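Pressemitteilung

Stifte in die Box: Petrenko warnt vor zu hohen Erwartungen an Haushaltsroboter

Tisville, im März. Wer in diesem Frühjahr Messeprospekte liest, könnte glauben, der Roboter für Küche, Büro und Lager sei fertig. Das Prüfbüro Petrenko sieht das anders. In der Versuchsreihe Asby lässt es zweiarmige Systeme einfache Aufräumarbeiten erledigen, darunter das Einsortieren von Schreibgeräten in eine Kunststoffbox.
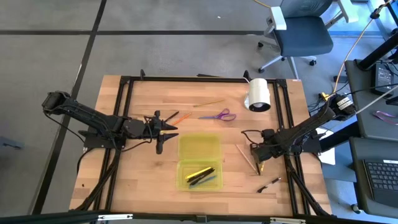

Zwei Arme, ein Tisch: Stifte, Schere und geöffnete Box in der Versuchsreihe Asby.

Ausgewertet wurden 1422 Durchläufe. In 426 davon lag am Ende alles am vorgesehenen Platz, ohne dass jemand eingreifen musste. Für einen Laborversuch ist das ordentlich, für einen Betrieb, der damit eine Schicht planen will, zu wenig. Besonders dünne Bleistifte machen den Greifern Mühe, ebenso Deckel, die sauber schließen sollen.
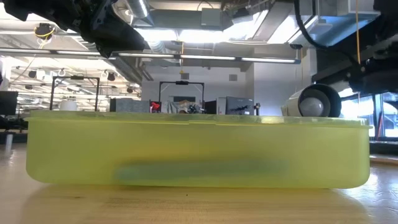 Wann lohnt sich ein solches System im Betrieb?
Petrenko rät, erst dann zu kaufen, wenn ein Anbieter 200 Durchläufe hintereinander ohne Eingriff vorführt, und zwar am Arbeitsplatz des Kunden.

Bislang hat kein Anbieter diese Vorführung zugesagt. Auch die Firma Pavex, die ihre Steuerung als alltagstauglich bewirbt, verweist auf spätere Versionen. Petrenko empfiehlt Handwerk und Handel, Werbefilme nach Schnitten und Zeitraffer abzusuchen und sich die Fehlversuche zeigen zu lassen.

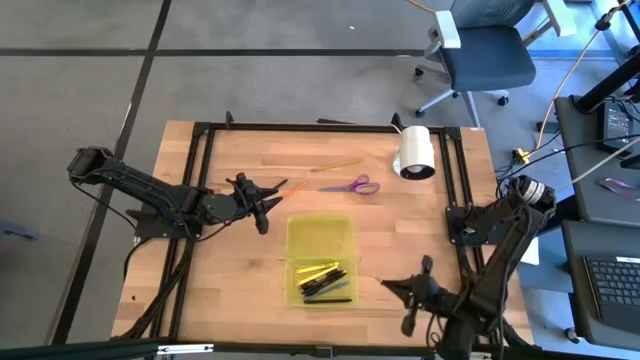

Arbeitsplatz mit Schere, Bleistift und Stiftebox zwischen den beiden Greifern.

Der Bericht zur Versuchsreihe umfasst 3 Teile und kann bei der Pressestelle von Petrenko in Tisville angefordert werden. Abdruck frei, Beleg erbeten.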